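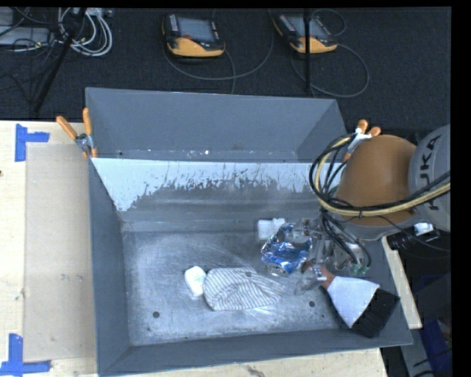
Ticket: Foil and shiny packaging, grasp success drop after policy update
Project: Mersha (bin picking, cluttered tray)
Status: open, workaround in place
Owner: Huw Yorath
Component: grasp scoring / depth input

Summary
Since we moved to the Istevora checkpoint the arm is losing foil packets it used to handle fine. Cloth, brush, boxes all OK. Foil only. Fingers get to it, close, then either slide off the top or the success classifier calls it a grasp when there's nothing held. Second one is worse, it goes in the training set as a positive.

Setup
KUKA arm, two-finger gripper, grey metal bin, fixed camera. Mixed clutter: striped cloth, wide brush, small white box, blue and silver foil packet, small white rounded thing. Same objects as the Trunmont baseline, same bin. Only the checkpoint changed (I thought, see below).

Steps to reproduce
Load Istevora checkpoint, default sampler.
Foil beside the white box near the rear wall, brush at the right end.
Run in a block of 17 attempts, no human reset between.
Check classifier label against the after-frame by eye.

Expected
Foil at or near the Trunmont rate, which was 11 from 17.

Got
7 from 17 labelled success. Went through by eye, 2 of those were empty fingers. So really 5. Not great.

Log

Morning
Ruled out calibration first as it's the cheap one. Touched off on the tape corners, all inside tolerance. Bin clamps checked, no play in either. Restarted controller anyway. No change.

Later
Swapped back to old checkpoint, same layout. Foil recovered most of the way but not all. So the policy is part of it and something else is the rest. Annoying.

After lunch
Looked at raw depth over the foil. Full of holes, and the holes move from one capture to the next with nothing in the bin shifting. Same thing in patches on the bin floor, it's scuffed shiny and throws highlights. The coating on the rear wall is chipped back to bare metal along the bottom of the slope as well, depth is ragged along that edge too. Foil sitting near there gets noise from both.

Old sampler filled holes with the local median before scoring. New one masks them out and scores what's left. On a crumpled packet what's left is a few slivers, so the top candidates all bunch up on one crease. Explains the sliding off I reckon. Doesn't explain the false positives.

Arvo, 3ish
False positives: classifier compares before and after image of the bin. If the gripper shoves the foil while missing, the highlights flip and the difference is big enough to read as "object gone". Confirmed on both bad labels. Packet still in the tray both times, just rotated. Cloth never does this, it's matte.

Asked the Putport group if they'd seen it, they gate on finger width as well as the image diff. We log finger width already, just dont use it. Should have.

Workaround (in now)
1. Median fill back on for holes, flag is fill_holes in the sampler config. Default was off in the new build, nobody changed it on purpose afaict, came across with the merge.
2. Label only counts as success if image diff AND finger width agree. Disagreements go to a review folder, not the training set.
3. Both bad episodes pulled from the set by hand.

Re-run with 1 and 2 on, Istevora checkpoint, same layout: 11 from 17, every label correct by eye. Same number as the baseline. One block, so don't put it on a slide yet please.

Still open
- Thin foil closes down to nearly the same finger width as empty. Threshold is OK for a crumpled packet, won't be for a flat one. Need a flat packet test before this goes near the paper.
- Brush. In this layout the lower finger comes in over the handle to get to the foil. Planner treats that as free space. No crash so far but I'd like the clearance term looked at, could be shifting the approach angle and costing us grasps on top of everything else. Separate ticket if it checks out.
- How many empty-finger positives are in the older data? Anything collected on image diff alone is suspect for shiny items. Finger width was logged for all of it so can be relabelled offline, no arm time needed. Will script it.
- Matte paint on the bin floor? Would help depth but then we can't compare with Trunmont. Leaning no for now, happy to be argued with.

Note for the writeup
The result as drafted says the new checkpoint generalises worse to reflective objects. Can't claim that any more. Most of the gap was the fill flag plus labels. Please hold the results table until the relabel is done, and give the sampler settings for both arms of the comparison in the methods, currently only in there for one.

Comment, 4:40
Ran the old checkpoint again with the flag forced on in the new sampler, seperate block. Back to baseline. So the "something else" from this morning was the flag, I'd swapped the weights but left the new sampler config in place. My fault. Added config hash to the run header so the two can't get mixed again.

Next: flat packet block first thing, then relabel script. Leave the fill flag alone until then.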